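# cable-sort

My notes, lists and label templates for getting a whole workshop's worth of power cables out of one big tangle and into boxes where people can find them. It started as a text file on my desktop called `cables-AGAIN.txt` and grew from there. If you have a drawer (or a closet, or a shame corner) full of black cords, help yourself!

Last updated: Oct 2, 2025

## What's in the repo

- `inventory.csv` – the master list, one row per cable
- `labels/` – printable flags, 22 to a sheet
- `keep-or-toss.md` – the arguments, mostly with myself
- `boxes.md` – which box lives on which shelf at Sayce

There are 200 rows in the inventory right now. A few are blank on purpose, so please don't "fix" them. Those are numbers I wrote on tags and then couldn't match to anything.

## The setup

I'm a big fan of shallow cardboard boxes with a fold-back lid. Deep bins eat cables. You reach in for one and pull up six, and the one you wanted is still on the bottom hugging a power brick. With a shallow tray you can see most of what you've got, and when the lid's shut you can stack them.

I put a green cloth down first, just over part of the table. Black cords show up nicely on it and the plugs don't clack around so much. Then it's one full box and one empty one, side by side, and things move from the first to the second as they get sorted out.
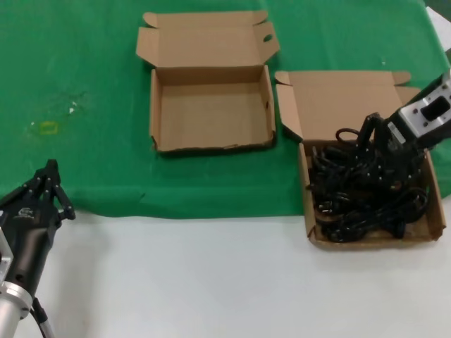 Tomos Lloyd thinks the empty box is a mistake and that you should go straight to labeled bags, one cable to a bag, no in-between step where everything gets a chance to knot itself up again. He's opened an issue on it (#2, still open) and he does have a point about the knotting. My problem with bags is that I run out of them halfway through and then I have a half-bagged pile, and I like that even less. If you're team bag, his version of the workflow is in `bags.md` and it's good.

## How I do it

1. Find a plug end. Always start from a plug, never from the middle.
2. Follow it back with your fingers and loosen as you go. Don't yank!! Yanking makes one small knot into a big one.
3. Once it's free, check the whole length for nicks and bent prongs.
4. Coil it loosely, wrap a tie on it, flag it near the plug.
5. Add the row to `inventory.csv` before you pick up the next one. I mean it. I skipped this in June and lost a whole evening.

I stop after 40 cables. My eyes go funny and I start writing "black, medium" in every row.

## Columns

| column | what goes in it |
|---|---|
| `id` | number on the flag |
| `plug` | wall end |
| `other_end` | whatever's on the far side |
| `length` | short, medium or long (I gave up on the tape measure) |
| `box` | Trukora or Cindow, see below |
| `notes` | anything odd |

The boxes have names because "box A" and "box B" kept getting swapped on the shelf. Trukora is for everyday stuff, Cindow is for spares. There was an Amow too, for mysteries, but it got so full that I merged it into Cindow and put `mystery` in the notes column.

## Known problems

- Length is a matter of opinion. My medium is other people's long.
- The flags peel if you coil too tight over them.
- Some of the early rows say `adapter` where they should say `cable`. Pull requests welcome on that one, it's dull work and I keep putting it off.

## Using it yourself

Copy whatever you like, rename the boxes, change the columns. If you make a nicer label sheet please send it over, mine has a margin that's off on the left side and I still haven't figured out why.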